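Prellik Sticker Printing -- Questions and Answers

How many stickers must I order?
The smallest order is 14 pieces of one design. From 300 pieces the price per sticker goes down, and from 1000 it goes down again.

Which file should I send?
PDF or PNG with transparent background. If your drawing has a thin white border, please tell us, so we don't add a second one.

Matte or glossy?
Both are possible. Tolto is our matte paper, Clarach is the glossy film. For outdoor use please take Clarach.

On which surfaces do they hold?
Smooth and clean surfaces are best. Wipe the place with a dry cloth and press from the middle to the outside. 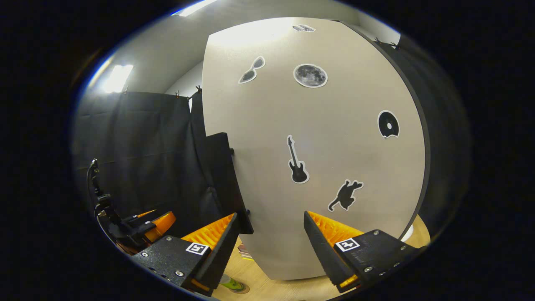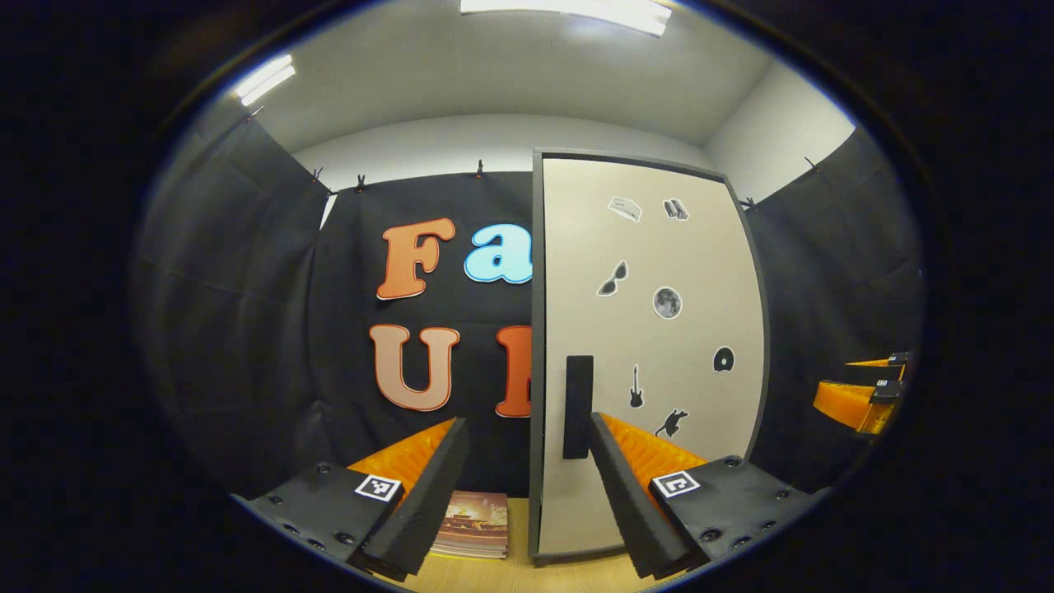
Can I remove a sticker later?
Yes, from most surfaces. Warm it with a hair dryer and pull slowly from one corner. On fresh paint please wait up to 14 days before sticking anything.

Do you ship to other countries?
We ship everywhere from our workshop in Åberg. Orders over 195 euros go without shipping cost -- customs fees are not included.

I made a mistake in my order. What now?
Write to us the same day. After printing has started we cannot change it any more.

Last change of this page: 5th May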